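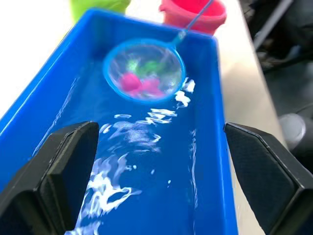

Rapport de projet – Mise en service et entretien d'une cellule de manipulation en milieu humide
Atelier Willerthorpe, version remise le 30/05/2020

1. Objet

Le sujet demandait de « fiabiliser » la cellule Pallent, un bras équipé d'une pince à deux doigts et d'une petite caméra au poignet, pour des tâches de repêchage dans un bac d'eau. Le mot fiabiliser nous gêne encore. Nous avons réglé et documenté la cellule, nous avons changé des pièces. Dire qu'elle est fiable demanderait un recul que nous n'avons pas.

2. État à la reprise

Le dossier du groupe précédent annonçait une cellule opérationnelle. Le fichier d'étalonnage datait de février et ne correspondait plus à la position du poignet : la caméra avait été démontée puis remontée sans que ce soit noté. Le presse-étoupe du câble de pince était serré à la main. Quant au carnet d'entretien, il s'arrêtait à la deuxième page.

3. Poste de travail

Le bac bleu est posé sur une table claire, avec un seau rose et un récipient vert derrière lui. L'épuisette a un cercle bleu et un manche fin, bleu clair. Ce choix de couleurs n'est pas le nôtre et nous le contestons : bleu sur bleu, le cercle se détache mal du fond, alors que les objets roses restent repérables à travers la maille, même flous.

Le vrai problème est le reflet. Dès que le filet remue l'eau, une traînée blanche s'étire à la surface à côté de lui. La notice du module de vision Jotomico conseille d'augmenter le seuil de détection. Nous l'avons porté à 200, puis à 206. À 206, les reflets gênent moins, mais les objets pâles disparaissent aussi par moments. Nous sommes revenus à 200, faute de mieux.

4. Entretien des doigts

Les patins texturés des doigts noirs sont les pièces que nous surveillons le plus. Procédure retenue :
– couper l'alimentation de la pince et attendre l'extinction du voyant ;
– rincer les patins à l'eau claire, sécher au chiffon non pelucheux ;
– contrôler les bords des patins à la lampe, remplacer au moindre décollement ;
– refaire le zéro d'ouverture avant de remettre le bras en mode automatique.

L'intervalle de 300 cycles vient de la fiche Pallent. Nous l'avons gardé, sans avoir trouvé sur quel essai il repose. Un patin s'est décollé bien avant, un autre était intact à l'échéance. Deux patins, cela ne fait pas une statistique.

5. Étalonnage

Nous avons appliqué la méthode Hsueh, fournie avec les supports du cours, avec une mire fixée au bord de la table. L'écart résiduel est de 2 mm à sec. Dans l'eau, la réfraction s'ajoute et nous ne la corrigeons pas. Le chiffre à sec figure dans le tableau de synthèse parce que la grille d'évaluation le demande – il ne dit pas grand-chose de l'usage réel.

6. Reste à faire

Essayer un éclairage latéral diffus et une épuisette d'une autre couleur. Remplacer le presse-étoupe, resserré à la clé mais toujours d'origine. Reprendre le carnet d'entretien à chaque intervention, y compris quand on ne fait que déplacer la caméra.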